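Learning to write letters again

My aunt Margarida Loureiro wrote letters the way other people make phone calls, which is to say constantly and with no particular news. She would start in the middle of a thought ("so the pears are finally in") and go on for four pages, then turn the last one sideways and fill up the margin. I have a shoebox of them, and in May, while I was supposed to be packing up my apartment in Biltport, I sat down on the floor and read the whole box in one afternoon. The packing did not get done!

What struck me was how ordinary they were. She wrote about the bus, the neighbor's cough, a coat she almost bought at Iglesias and then went back for. I could hear her voice in every line, and I'm not sure I could say that of a single text message I've kept.

So I decided I would try it. I bought a pad of cream paper and a box of 100 envelopes (very optimistic, I know) and made a list of six people who I thought wouldn't mind hearing from me. My old roommate was first, then two cousins, then Maximiliano Llorente, who taught me to drive and who I hadn't spoken to in far too long.

The first letter took me most of an evening. My handwriting has gone to pieces, and my hand started aching halfway down the second page. I kept wanting to go back and fix a sentence, and of course you can't, so you cross it out or you leave it and keep going. After a while I started to like that.

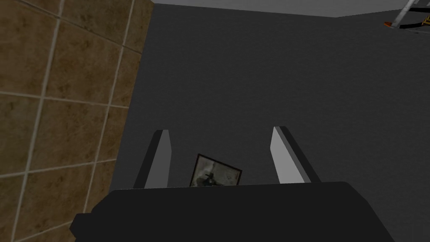 Maximiliano was the first to write back. His letter came folded into a very small square, and he spent the whole first page complaining about the stamps and the second telling me about his tomato plants and his sister's wedding over in Billis. I read it standing up in the kitchen with my coat still on, and then I read it again after supper.

Two of the others have answered as well. One cousin called me instead - she said she hadn't owned a decent pen in years - and we talked until it got dark, so I'm counting that as a reply. I owe her a pen, and I still have a great many envelopes to get through, so if you'd like a letter, send me your address and tell me what you've been cooking.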